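Toy library refurbishment: progress report, July
To: Éabha Moriarty, Amrani Fund
From: Oisín Daly, Udetstead Toy Library

Dear Éabha,

We are now far enough into the grant period for me to report real progress, along with one or two things that passed for progress at the time.

The sort is finished. Every toy that came out of the old cupboards has been looked over and either kept, mended or retired, the last after a decent interval in the corridor while people pleaded for it. Loans carried on throughout, and 85 families are now registered. The new shelving from Trastent arrived in two deliveries, with the brackets in neither. They have since been found and fitted.

Packing into mixed boxes is under way. We had planned to box by type (vehicles together, balls together and so on), but a child who borrows a box of balls has, by the second evening, a fairly complete knowledge of balls. Each box now gets a vehicle, something to throw, something soft to hold and something that winds up. A tennis ball and a red fire engine make better company than I would have guessed.

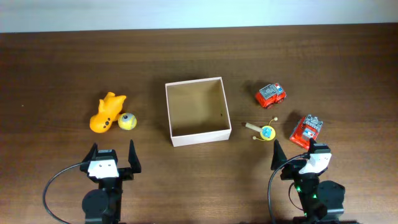

What happens if a toy comes back broken or fails to come back at all?
Families are not charged. We replace it from the spares shelf, and if the spares shelf has nothing suitable the box goes out one toy lighter until it does.

Spending to date is £3,779, mostly shelving, boxes and labels. The labels cost more than they should have - the first batch had Udetstead spelt with three Ts, and the printer (Urar, who were very good about it) pointed out that so did our order form.

Still to do: 23 boxes to pack, the catalogue to type up, and the wind-up toys to be tested by somebody with more patience than me. I would also like to move 4 shelves away from the radiator before the heating goes back on.

I'd be grateful for a word on whether unspent label money can go towards batteries. There isn't much of it, but we get through a lot of batteries.

With thanks,
Oisín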